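Print
E-mail

Workshop notebook, June - dye and wool bench

Started just after nine. The Tralorden fleece has been in rainwater since yesterday evening and still smells strongly of sheep. Lifted it out, let it drain on the rack and weighed it again once it stopped dripping: 1,830 g. It was 1,380 g dry before soaking, so less water held than I expected. The tips are full of grease and the water is just running off them. Needs a proper hot scour before any mordant goes near it.

Scour one: 60 degrees, soap flakes, lid on, left alone. Water came off brown. Scour two: same temperature, half the soap. Water came off the colour of weak tea. I did not stir either time. The last batch was stirred and we ended up with felt.

Aravind asked whether we should bother with weld this year or buy the extract from Tovance. I want to keep growing it. The Hatden plot gave us a good cut last summer and the dried tops are still strong. The extract is easier to measure, I will give him that, but it goes flat and a bit mustardy over indigo, and the whole aim of this run is a clear green. 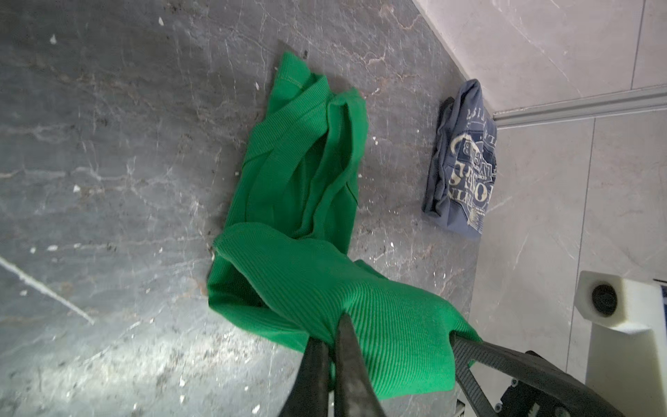
Entry by Iker Arroyo
Read and initialled: Aravind Bhat

Mordant bath went on at eleven. Alum only, no cream of tartar this time. Brought it up slowly over an hour, held it, then turned it off and left the wool in to cool. I will leave it overnight if the space is not needed.

Weld pot: 17 g of chalk to the full pot, added after straining. The yellow jumped as soon as the chalk went in. Test skeins took it evenly apart from one that was tied too tight and has a white band under the tie. Retied the rest with loose figure-of-eights.

Indigo vat is not happy. Surface is blue and the liquid underneath is green with no yellow in it, so it needs reducing. Added fructose and a little lime, warmed it to 45 and left it covered. Looked again at three and it was almost there. Two dips on a scrap gave a thin grey-green that rubbed off on my thumb. Not using it today.

Chatzigeorgiou's old notes say to do the blue first and the yellow on top. We have always done it the other way round. I would like to try both on the same yarn and hang them in the south window for a month.

To do:
- order more alum
- thermometer reads 2 degrees high, mark it on the handle
- ask Aravind for the key to the drying shed
- vat again first thing, before the weld pot goes on

Print | E-mail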